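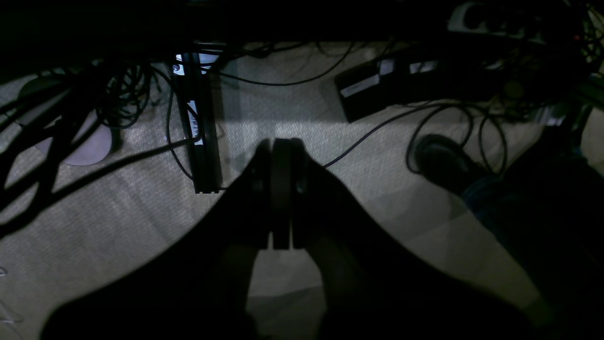
Cables, carpet and one blue thing

I moved my desk this month. It was only by a small distance, from one wall to the other, because in September the sun comes to my screen at four in the afternoon and I cannot read anything. I thought it will take one hour. It took an evening and the next morning, and most of this time I was on my knees under the furniture.

I want to write down how I did it, mainly for myself, because I will surely move it back in winter.

The floor under the desk was the first problem. We have light grey carpet in this room, and it shows everything. When the desk stands on top you don't see it, and then you move a few things and there is dust, a staple, a dry piece of orange peel. I vacuumed with the narrow nozzle. After that I went over it again with my hand and a damp cloth, like my mother did with the rug in the hall, and the cloth became the colour of tea.

Then the black upright thing. It is slim and it stands on the carpet with its thin cable, and for a long time I did not think of it at all. It has a small white label with the letters printed sideways, so one must lie down with the cheek on the floor to read it. I lay down. I still only got the beginning of it before my neck complained. My neighbour Elias Abou Jaoude, who knows more than me about such things, told me on the phone to write the name of each device on a piece of masking tape and put it on the plug end of the cable. This is good advice and I pass it on. I used a whole evening once to find out which plug was the printer, and I don't want to do it again.

I had bought cable ties from Trungate, the kind with hook and loop that you can open again. The package had 300 in it. I used one at once to close the bag of clothes pegs, so now I have 299 and probably I will leave them to somebody in my will. If you only have one desk, please buy the small package.

What worked for me with the cables:

Unplug everything and let it lie loose for a while. The old bends go out a little bit.

Start from the wall and go toward the desk. I did the opposite the first time and ended with all the extra length in a pile behind my feet.

Leave enough cable so the device can be pulled forward for cleaning. I left too little on the lamp and had to cut the tie.

Don't tie the thin cables together with the thick ones. The thin ones always lose.

The desk itself is a Naltar, bought used, 160 centimetres wide. The new wall has place for it and also for the little shelf, with around 95 centimetres left over, where I would like to put a chair for reading. Anneli Ojala says I will put laundry on this chair. She has known me for a long time.

After the floor I did the table top. It is white, and a white table is like light carpet, it keeps no secrets. I took everything away, wiped it with dish soap and warm water, and dried it with an old pillowcase. There was a ring from a mug close to the corner that did not want to leave. Baking soda paste took most of it, and I have decided that the rest belongs to the table.

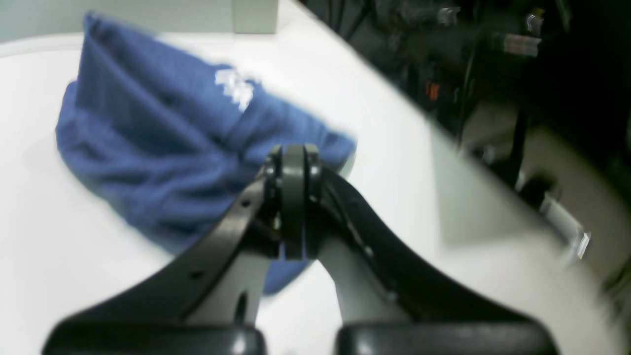

The order in which things come back on the table matters more than I expected. I wanted to have only what I use each day, so I put the pencils back, and the notebook, and I waited with the others. After two days I had not missed the Culus tape dispenser even once. It lives in the drawer now. The blue one that is soft and always crumpled, I pick it up and I put it down again in the same place. I like the colour on the white. A room with grey carpet needs some blue somewhere, and I don't feel like folding everything I own.

I also found a letter from Tikkanen, the shop where I had my old chair repaired, asking if I was satisfied. The letter had slipped behind the shelf. I have answered it now, with an apology, and said that the chair is very good.

My knees are still a bit sore. Next I should do the drawer, but there is a lot in the drawer, and the light in the afternoon is so nice now that I would prefer to sit at the desk and write letters.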